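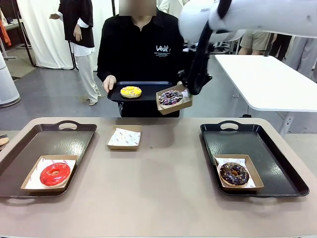

forkura-handover

Task planner and release controller for box-to-person handover with a bimanual arm setup. Runs on top of the Flistano motion layer. The detector is not included; see Borkus for weights.

Status: usable, API not frozen. Last tagged 11 November 2024.

What it does

The planner takes a list of detected items (donut, box, tray) and a request such as "red glaze, left tray". It picks an arm, plans a grasp on the box wall, and moves the box to a receiving surface. The surface can be a table region or a tray held by a person. Held trays are tracked as moving planes and updated at 20 Hz until release.

Requirements

Python 3.10 or later
Flistano 2.x, built with the contact plugin
One fixed RGB camera with a view of the full table

Running

pip install -e .
forkura calibrate --table
forkura run --config configs/handover.yaml

Calibrate again after any change to camera or table height. Old calibration files load without a warning (open issue).

Main parameters

grip_width_margin: extra opening before the grasp. Kraft-paper boxes deform, so keep it small.
tilt_limit: maximum box tilt during transfer. Exceeding it triggers a replan.
release_mode: "contact" or "height". Use "contact" for held trays.
tray_timeout: seconds to wait for a stable plane before the arm retracts.

Logs

The regression set has 258 recorded handovers, stored as joint states plus detector output. Raw video is not distributed. The Bodnár replay tool reads the same format.

Known problems

Glossy dark trays produce reflections that the detector may report as a second item. The filter in perception/dedup.py removes most of them.
Empty boxes are sometimes classed as occupied when the liner is printed.
If the receiving tray already holds an item, free space is estimated from the box footprint only. Overhang past the tray edge is not checked.
Two-arm requests are run one after the other.

License

Apache 2.0 for code. Logs are for research use only.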